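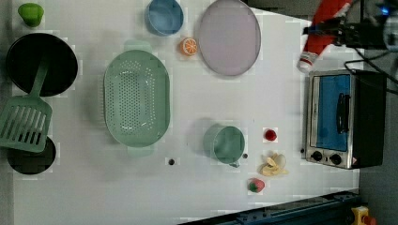 Chapter 4
Where Things Live: Sorting a Small Kitchen

I learned to sort a kitchen in the tiniest one I have ever cooked in, a rented place in Siltdale with a single counter and one drawer that stuck. I owned far too much for it. Every evening I'd shove the colander aside to get at the pan, then move the pan to get at a mug, and by the time supper was ready I had picked up nearly everything I owned (some of it twice!). I blamed the room for months. Then a neighbor came by, watched me hunt for the spatula, and asked where it lived. I didn't have an answer, and that question is pretty much what this chapter is about.

In Chapter 3 we talked about cleaning surfaces. Now we're going to work on the stuff that sits on them, and I'd like you to start small. Take a tabletop like the one at the head of the chapter, with its play-size dishes and pretend fruit and a little toaster oven over on the right. Bowl, plate, mug, pans, a banana, a strawberry, half of them bumping up against each other. I love practicing with toy pieces! They weigh next to nothing, and you can sort them, mess them up again and have another go before your coffee gets cold. If you have children at home, borrow theirs.

So how would you group it all? Most of my students go by color the first time, and I see why. When you own a mint-green colander and a mint-green mug, they look like they belong together. Try cooking that way for a week, though. You drain pasta with one and drink tea from the other, and you'll be walking back and forth between the sink and the kettle with the wrong green thing in your hand. Color is lovely for an open shelf that people look at. For a shelf you work from, I group by job.

I use four jobs, and you'll see them all through the rest of the book:

Heating: pans, pots, the oven and whatever goes in it.
Preparing: colanders, boards, knives, mixing bowls.
Serving: plates, cups, mugs, smaller bowls.
Food: anything you eat, fresh or dry.

Some things will argue with you. A slotted spatula could go with the pans it's used in or with the preparing tools, and a bowl can be a mixing bowl in the morning and a salad bowl at night. My rule is to put the thing where your hand reaches for it most often. If you really can't tell, leave it out for a few days and notice where you keep setting it down.

Appliances get their own section later on (4.3), but I'll say one thing early. A toaster oven takes up its own footprint plus the space its door needs to open, plus breathing room around it, so check the maker's manual for how much. I once measured my whole counter for a new oven and forgot the door completely. I had to keep the bread bin in the hallway until June.

At the Lilton evening class, where I first tried out these exercises, we spent 11 weeks on storage, and people grumbled that it was too long. By the end they wanted more! Please don't rush this chapter either. Keep a notebook handy and write down what you moved and where it went.

Words to know in this chapter
Home spot: the place a thing goes back to after use.
Work zone: the stretch of counter where one job gets done.
Reach: how far you can comfortably stretch without taking a step.

4.1 Emptying the Counter

Start with everything off. Pick a clear floor or a spare table, spread out an old sheet, and carry things over in whatever order you like. Wipe the bare counter and let it dry before you bring a single item back.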